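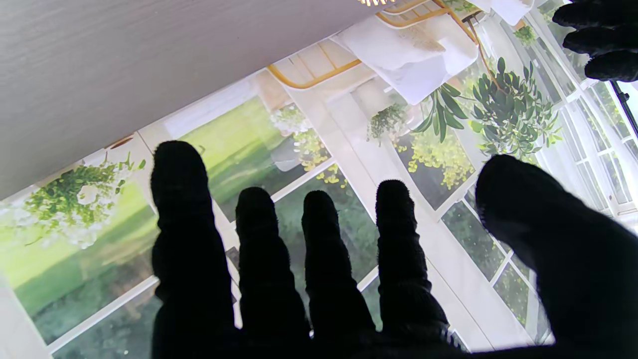
I learned to read a paper map in the back seat of my aunt's station wagon, somewhere past Dredthorpe, with the sheet spread over my knees and one edge flapping out the window. I was 11 and I was in charge. When she asked which way at the fork, she really wanted to know! I've had better jobs since, with a desk and everything, but I don't think any of them has made me feel quite so needed.

So I'm going to argue that every household should own a printed map of the place where it lives. A big one, the kind you have to clear the table for. I know your phone does the job. Mine does too, and I use it most days, and when I'm late for the dentist I'm very glad of it. But getting to the dentist is a small part of what a map is for.

Take what happened to me in September. My neighbor Charmaine Kekana and I were talking about where the creek goes after it ducks under the road behind the school. We've both lived here for years. She thought it ran east to the reservoir and I was sure it went south. We got out my old sheet of the county and spent most of an evening following a thin blue line with our fingertips, past the Cester quarry, under the rail line twice (twice!), through a patch of marsh I'd never heard of, and out at a spot where I have eaten sandwiches probably thirty times. Neither of us was right. We had a wonderful evening.

You can do that on a screen, sort of. I've tried. You pinch in to see the creek and the town slides away, and you pinch out to find the town again and the creek has vanished, so you end up carrying half of it in your head. On paper the creek and the town and the marsh all stay put. Your eye wanders off to a hill with a funny name and wanders back again. I find more things by accident on a map than I have ever found on purpose.

Johannes Zulu, who taught geography at our high school until a few years back, disagrees with me on part of this. He thinks people like me are mostly in love with our own childhoods, and he says students who grew up on phone maps are better than we were at plenty of things, like judging travel times and reading aerial photos. I believe him. He also admitted, after some pushing, that when he hung a wall map by the classroom door, kids who had never said a word in class would stand there before the bell, looking for their grandparents' street.

That's the bit I care about most. A phone map is made for one person at a time, and it starts with you in the middle, a little dot with the world arranged around it. Spread a sheet on the kitchen table and four people can lean over it. Somebody's always got an elbow on the lake. My niece asks why the county line has a notch in it, her dad makes up an answer, and then we look it up and the real answer is a quarrel over a mill. Would anybody have asked if we'd each been looking at a separate screen? Maybe. It hasn't happened at my house.

Then there's the writing on it, which I'm strongly in favor of. Please write on your maps! Mine has the good blackberries in green pencil, two wrong turns in red, a ring from a coffee mug over most of Pralard, and a tiny cross where our old dog once met a porcupine. A collector would weep. But the sheet cost me very little, and by now it knows more about my family than the photo albums do.

Paper goes out of date, of course. My sheet shows a bridge that's been gone since before I bought the house, and it's missing the whole Dlamini Road development, all those cul-de-sacs on what it still insists is an orchard. I wouldn't trust it to get an ambulance anywhere. I do like knowing about the orchard, though. There's one crooked apple tree left beside the bus shelter, and I walked past it for ages before the map told me what it was doing there.

If you want to start, buy the most detailed sheet you can find that has your own home on it. Try the used bookstore first, where they tend to sit in a box on the floor by the travel guides. Don't frame it. Fold it badly, keep it somewhere you can reach from the table, and get it out next time somebody mentions a road you don't know.

Charmaine has bought her own now, a newer edition than mine. Hers has the marsh under a different name, so we're going out there on foot to see whether there's a sign.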